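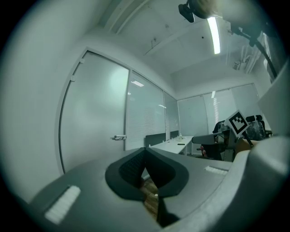

Can a hand-held gripper be built in a shared workshop without a machine shop behind it?

Most of it can. The Skokenell group builds its grippers with two desktop printers, a soldering station and ordinary hand tools, and sends out only for the bearings and the motor.

December 16, 2018

SKOKENELL WORKSHOP RELEASES PLANS FOR THE MIVEN HAND-HELD GRIPPER

Skokenell, a shared workshop for home builders, today released the full plans for the Miven, a gripper that a person carries by hand and uses to pick up household objects. The release covers the printed parts, the wiring, the assembly guide and the software that logs each grip. All of it can be downloaded at no charge from the workshop's project page, and paper copies of the assembly guide are kept at the front desk.

The Miven began in March as a bench project. Members wanted a gripper they could try out on real objects before bolting it to a robot arm, and a hand-held body was the quickest way to get one. The arm came second. A mount for it is included in today's plans, but the workshop considers the mount unfinished and has marked the drawings that way.

What is in the plans

The housing prints in four sections and closes with screws from the inside. The largest section takes most of a day on a desktop printer and should be printed with the curved side up. Builders who have tried it the other way report rough edges where the jaw carrier slides in, and those edges then have to be filed by hand.

The jaws are printed in a stiff plastic and covered with rubber. The guide gives patterns for cutting the rubber from sheet stock and says which glue to use. The workshop tried several glues before settling on one that holds at the tip, where the pull is greatest. The pads are meant to be replaced, and a spare pattern is printed on the last page of the guide so that it can be cut out without spoiling the instructions.

A single motor drives both jaws through a short belt. The belt tension is set with one screw, reached through a hole under the handle. New builders tend to overtighten it. The guide asks for a small amount of slack, shown in a drawing at full size, and suggests checking it again after the first evening of use.

The electronics fit on one small board. Skokenell members who do not want to solder can order the board ready made from Grullov, a parts supplier that has stocked the Miven's bearings and belts since the early versions. Grullov is also offering a bag of all the screws and inserts. The workshop receives no payment from these sales.

Testing

Before release, members ran the gripper through 2,366 logged grips on objects brought from home. The list included mugs, sponges, paperback books, a television remote, socks rolled in pairs, and a set of measuring spoons that gave trouble throughout. The spoons are thin and lie flat, and the jaws often closed above them. A narrower jaw for flat items is being drawn now and will be added to the plans when it is ready.

The logs also showed a fault in the first version of the jaw carrier, which cracked at one corner after about 300 grips. The corner was made thicker and the print direction changed. No carrier of the new shape has cracked in the workshop's tests. Anyone who printed parts from the draft files shared earlier in the year should print the carrier again. The other draft parts will still fit.

Cable wear was a smaller problem. In the draft version the motor cable bent sharply where it left the handle. It now passes through a clip with a rounded edge, and the guide shows where to leave a loop.

Cost and tools

A complete Miven costs a little more than 200 dollars in parts, counting the motor and the ready-made board. Builders who make their own board and already have screws on hand will spend less. The price does not include a printer. Skokenell members can use the workshop's printers during open hours for the cost of the plastic.

The tools needed are a small screwdriver set, a sharp knife, side cutters, a file and a soldering iron for the heat-set inserts. A bench vise is useful for pressing the bearings but is not required. First-time builders should plan on two weekends, with the printing done ahead of time.

Software

The logging software was written by a second group, Mrema, which meets in the same building and works on home automation. It records the jaw opening and the motor current for each grip and saves them as plain text. The files open in any spreadsheet program. There is no account to set up, and the gripper does not need a network connection.

Mrema has also written a short calibration routine, which should be run after assembly and again whenever the pads are changed. It opens and closes the jaws several times with nothing between them. Fingers should be kept clear while it runs. The motor is small, but it can pinch.

Known problems

The workshop has listed the following in the guide and would like to hear from anyone who solves them.

Thin, flat objects are hard to pick up from a table, as described above.

The handle was sized for the people who drew it and is large for small hands. A smaller handle has been drawn but not yet printed.

The belt squeaks in dry weather. Cleaning it helps for a time.

The arm mount flexes under load and should be used only with light objects.

Build sessions

Skokenell will hold evening build sessions for people who want to assemble a Miven with others in the room. Printed housings will be available at the sessions for those who reserve one in advance. Places are limited by bench space, and members may sign up before the general list opens. Visitors under 16 need to come with an adult.

Builders working at home can send questions through the project page. Questions about the board or the bag of screws should go to Grullov directly, and questions about logging and calibration will be passed to Mrema.

About Skokenell

Skokenell is a member-run shared workshop with benches for woodwork, electronics and 3D printing. Members share tools and storage and pay a monthly fee. Plans for earlier projects, including a plant watering controller and a motorized blind opener, are kept on the same page as the Miven.

Press contact

Requests for photographs, drawings or a visit to the workshop may be sent to the Skokenell front desk through the contact form on the project page. Please mention Miven in the subject line. A gripper can be made available for review on a short loan, with spare pads and a printed guide.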